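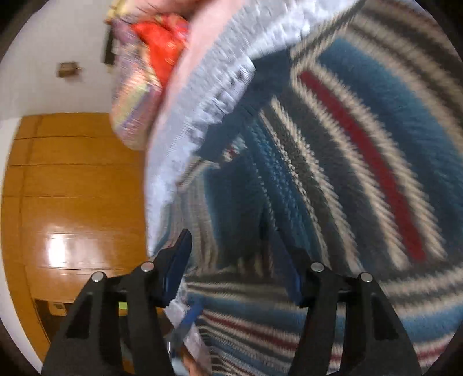 Relatório do trabalho final - Edição e restauro de áudio com software livre

Grupo Maltmont

1. Objetivo

Limpar e montar um arquivo de entrevistas antigas da rádio escolar Rosell, gravadas em cassete e já digitalizadas em WAV. Regra da disciplina: só ferramentas gratuitas e de código aberto. Orçamento zero.

2. Material

1.767 ficheiros. Muitos são só silêncio ou fita a rodar. Escolhemos 20 entrevistas para tratar a sério, o resto ficou apenas catalogado numa folha de cálculo (ver anexo). Nomes dos ficheiros uma confusão, metade sem título.

3. Software

Audacity para o ruído e os cortes. Ardour para a montagem. SoX na linha de comandos para normalizar tudo em lote. Experimentámos também fazer tudo no Ardour, mas a redução de ruído dava mais trabalho e o portátil da Danzer (a sala, não a marca) ia-se abaixo com muitas pistas.

4. Procedimento

Primeiro cópia de segurança. Depois perfil de ruído num troço sem voz, redução de 9 dB, ouvir, repetir se preciso. Mais do que isso e as vozes ficam metálicas. Zumbido da rede a 50 Hz: filtro notch, resolveu quase sempre. Estalidos à mão, um a um, demoradissimo.

O script do SoX está na pasta Omard, que é o nome que demos ao projecto. Corre em Linux. Em Windows é preciso mudar os caminhos, não testámos em Mac.

5. Problemas

- Taxas de amostragem misturadas, 44,1 e 48 kHz. Só demos por isso na montagem. Reconverter tudo, uma tarde perdida.
- 2 entrevistas com a fita a velocidade errada. Corrigimos de ouvido, pode não estar exacto.
- Uma sessão do Ardour corrompida em junho. Recuperada da cópia automática, menos os fades.

6. Resultados

As 20 entrevistas estão exportadas em FLAC e em MP3. Percebem-se todas, algumas ainda com sopro de fundo. O programa montado ficou mais curto que o previsto porque cortámos as repetições e a música, que não sabiamos se podíamos usar.

7. A melhorar

Verificar os formatos antes de começar. Combinar nomes de ficheiros logo no início. Auscultadores melhores. Falta ainda passar os metadados da folha para as etiquetas dos FLAC, fica para a segunda entrega.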